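Search talks, speakers, slides
Keeping one cell running: notes on the two-arm tray station
Speaker notes, Fergus Cruickshank, August 6, 2026
5 min read

Opening

Say who I am and what I look after. One cell, two arms, one table. I have had the job since January. I am not going to talk about software today except where it touches a bolt or a cable.

We call the cell Borkeo. The name came with the purchase order and stuck. It picks small parts and puts them in a tray. Most of what goes wrong with it has little to do with picking.

Ask how many people in the room own a torque driver. Wait for hands.

Slide 2. The table

Start with the table, where I lost my first two weeks. The top is padded and covered in fabric, in two panels, and there is a seam down the middle where they meet. The padding is good for the fingers. If an arm comes down a few millimeters low, the pad gives and you get a warning in the log. On a hard top you would be buying fingertips.

The cost is that the height is never quite the same twice. Pads settle. A panel that was taken off for cleaning goes back a little higher on one side. Our rule now: any time a panel moves, both arms touch off again before anything else runs. Five touch points per panel, written in the book with initials.

Do not put a touch point on the seam. I did that. The whole height map came out tilted and I blamed the left arm for a day and a half.

Slide 3. The tray

Tray goes in the center, across the seam. The corners are rounded, so you can't square it against a block by the corner. Use the long sides. Lay the setting bar against the table edge, push the tray up to it, take the bar away.

Glare. The tray is shiny plastic and the ceiling lights come straight back off it. The vision check used to fail in the afternoon and pass in the morning, and the log called it "tray missing." We tried moving the tray and that only moved the bright spot. What we do now is mask the spot in the check and look for the rim. If somebody changes a lamp, the mask has to be drawn again. Put it on the lighting work order or it will be forgotten.

(If someone asks about matte trays: yes, we looked at them. Hviid, our supplier, quoted a minimum order of 1000. We use 16.)

Slide 4. Grippers

Both are two-finger parallel grippers. Weekly care is short.

Power down the arm, with the fingers open. Wipe the fingers with a dry cloth, then a damp one. Work each joint by hand and feel for grit. Check the finger screws with the driver. Look at the pads under a lamp and change them when the edge has gone round.

Change pads in pairs. A new pad against an old one pulls the part off center as it closes, and then people start editing offsets in the program to make up for it. I found 131 offsets in there when I took over. I have kept very few of them.

The capped parts are the best test we have. The body is smooth and the cap is wider to the eye than it is to the gripper, so operators teach the grip too high. Grip the body, cap clear of the fingers. If the part turns in the grip when you nudge it with a fingernail, look at the pads first and the force setting second.

Slide 5. Cables

Slow down here. This is the part people write to me about afterward.

Every cable on the arm needs a loop, and the loop needs to be the right size. Too short and it pulls at the connector when the wrist rolls. Too long and it catches on the frame, or on the other arm. I set the loop with the wrist at its farthest roll in each direction, then tie it off, then run both ends of travel at slow speed with my hand near the stop.

We had a fault at the old Clivotberg site that came and went for most of a month. Gripper lost, gripper found, no pattern. It was a connector that had been pulled on a few thousand times by a loop one hand too short. New connector, longer loop, no more fault.

Tie loosely. A tie pulled tight is a bend point.

Slide 6. Mounts and knobs

The arm mounts have hand knobs so they can be moved without tools. Handy, and also the reason they get moved. Paint a line across the knob and the part next to it. If the line is broken, stop, reset, touch off. It takes a minute to look and saves a morning.

The status lights tell you the arm has power. They do not tell you it is where it thinks it is. Read the position off the screen before you let it go.

Slide 7. The book

We keep a paper book at the cell. Date, initials, what was touched. Rullalon, the integrator, wanted it all in their system and we do that too, but the paper gets filled in with gloves on.

Show the last page of the book. Let them read it — don't read it out.

Slide 8. Questions

Leave the cell photo up while people ask. Point to the cable loop if slide 5 comes up again. The pad part numbers are on the handout by the door.
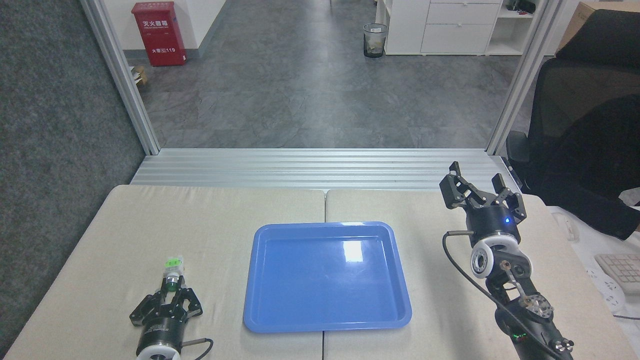
Tray station, left gripper holding a green-capped part, right gripper open.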